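Teaching a robot to fold my laundry (sort of): project report for the robotics elective

Our robotics elective lets you pick your own project for the second half of the term, and I picked laundry. I'd love to say there was a noble reason for it, but mostly I hate folding and I wanted to see how far I could get. The idea was to record a person folding clothes with a pair of hand-held grippers, train a small policy on those recordings, and then run it on the two-armed bench robot in the lab, which everybody in the class calls Furnau because that's what's stencilled on the crate it came in.

This report covers what I built, what I recorded, what went wrong and what I'd change. The marking guide said to write it so a student taking the elective next year could pick it up, so I've left in a lot of the boring bits. Sorry in advance!

What I was trying to do

My proposal had one main goal and one stretch goal. The main goal was for Furnau to fold a T-shirt in half on a flat table, starting from a shirt that was already laid out. The stretch goal was trousers or a jacket, anything with more than one layer and a mind of its own.

My supervisor wrote "ambitious" beside the stretch goal in green pen. I took that as a compliment at the time.

The grippers

The class has a shared design for the hand-held grippers and I started from that. You hold one in each hand and squeeze a trigger, and the fingers close. The fingers are the soft ribbed kind that bend around whatever they're pinching, which matters a lot with fabric. My first set was printed in a filament that was much too stiff. They'd pick up a marker pen no trouble at all, but a T-shirt hem slid straight out.

I reprinted the fingers in the flexible filament and that was better, except that flexible filament is a pain to print and I had strings of it all over everything. I ended up slowing the printer right down and drying the spool overnight in the dehydrator the class keeps for exactly this purpose (please don't put food in it, there's a note). Each finger took five hours at that speed, so there was a lot of wandering past the printer to check on it.

The camera bracket was the other thing I changed. The shared design holds the camera quite high, and with the wide lens you get a nice view of the room but the fingertips come out small. I moved it lower and tilted it forward. It took me 12 versions of the bracket to get there, and I'm a bit embarrassed about that number, but most of them were only a few millimetres different from the one before. Version eight was perfect apart from the fact that you couldn't get the screws in.

The other annoyance was the cable. I'd planned on running everything from a battery clipped to my belt, but it kept dropping out mid-recording, so I went back to a long cable. You get used to it. You also get used to stepping over it, and then one day you don't step over it.

The software side

I used the class logging program, Zornix, to record everything. It saves the video along with how wide the fingers are open and where each gripper is in space. I didn't write any of that, and I want to be clear about it for marking purposes. What I did write was a script that goes through the recordings and throws out the ones where tracking was lost, plus a little viewer that plays the left and right hands side by side.

The viewer was meant to be a quick job for one evening and it swallowed most of a week. The two videos kept drifting apart, and I spent ages blaming my code before I found that one gripper was recording at a different frame rate because I'd copied an old settings file across. If you take one thing from this report, check your settings files before you start rewriting things that already work!

Training was done with the Böttcher scripts, which are the class's wrapper around the usual imitation learning code. I left nearly all of the settings alone. The one I did touch was the image crop, because with my lower camera the interesting part of the picture had moved.

Recording the shirts

I started in the lab with a plain T-shirt on a plain grey table, and I got pretty quick at it. Lay the shirt out, pinch both corners of the hem, bring them up to the shoulders, let go, smooth it down, stop recording. Over and over. I put podcasts on.

After two weeks of that I trained the first version and tried it on Furnau. It reached for the hem, closed both grippers slightly above the cloth, and lifted nothing at all very gracefully up to the shoulders. It did the whole fold in mid-air. My classmates enjoyed this a great deal.

The cause was the height offset between my hand-held grippers and the ones on the robot, which have a slightly longer mount. Once I'd measured that properly and put the correction in, it started touching the table, and from there it was mostly a matter of getting more recordings. By the end it could manage the half fold most of the time if the shirt was laid out neatly. If one sleeve was tucked under, all bets were off. It would fold the shirt with the sleeve still in there and carry on as if everything was fine (which, to be fair, is also how I do it at home).

Getting out of the lab

The feedback at the halfway check-in was that all my recordings looked the same. Same table, same shirt, same light. Fair point. A policy that has only ever seen a grey table gets very confused by anything else, and I proved this by putting a checked tablecloth down and watching Furnau try to pinch a square.

So the second round of recording moved into bedrooms, on top of beds, with whatever bedding was on them. Beds are much harder than tables. The surface gives when you press on it, the bedspread comes up with the garment if you pinch too deep, and you have to lean over at an angle that your back will complain about later. On the plus side you get loads of variety in one go: patterned covers, furniture in the background, different ceiling lights.

I used this round for the stretch goal garments as well, and those really showed up the limits of two fingers. With a T-shirt you pinch and lift and the rest follows. With the heavier stuff, I'd lift one side and the rest would bunch up where it was, so I started doing it in smaller moves: one gripper picks up and carries, the other comes in low from the side to hold or flatten. The light green piece with the black trim was one I did this way, on a floral bedspread, and the fabric blurs as it gets handled. I like this bit of the recording because you can see both grippers in it and how close to the cloth you end up working.
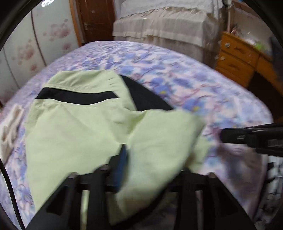
What the blur did to training

Blur turned out to be a bigger deal than I'd expected. I fold fast when I'm bored, and in the quick parts the video goes soft just when the useful thing is happening. I tried training with the fast recordings left out and the policy got noticeably calmer. With them in, it would make little snatching movements near the edge of the cloth.

For the last batch I made myself slow down. I hummed something slow, which helped more than the metronome app did. I'd also raise the shutter speed next time and bring a lamp, because bedrooms are a lot darker than the lab even with the ceiling light on.

Results

The T-shirt half fold works on the grey table and works less often on a patterned cloth. I'm happy with that, and it meets the main goal as I wrote it.

The stretch goal I didn't meet. Furnau can pick up one edge of a jacket and bring it some way across, and then it tends to stop and hover. I think it needs a lot more recordings of that second move, the flattening one, since I only started doing it consistently near the end. The Tundusetti group in our class (they were doing towels) had the same hovering problem and fixed it by marking the end of each fold with a clear pause, so I'd try that first.

What I'd tell next year's group

Start recording in messy places early. I left it until after the check-in and ran out of time.

Print spare fingers. They tear at the base where the first rib is, and it's always the left one, and I never did figure out why.

Tape the cable to your sleeve.

Label the garments in your notes. I have a whole folder that just says "blue thing" and I couldn't tell you now whether it was a shirt or a pillowcase.

Files

The bracket (final version only), the clean-up script and the viewer are in the class shared folder under laundry. The finger prints are set up for the flexible filament, so change the speeds if you're using something else. The training settings are in there too, with the crop values for the lower camera written at the top of the file. The recordings are on the lab drive because they're far too big for the folder, and you'll need to ask for access to that at the start of term - it took a few days for mine to come through.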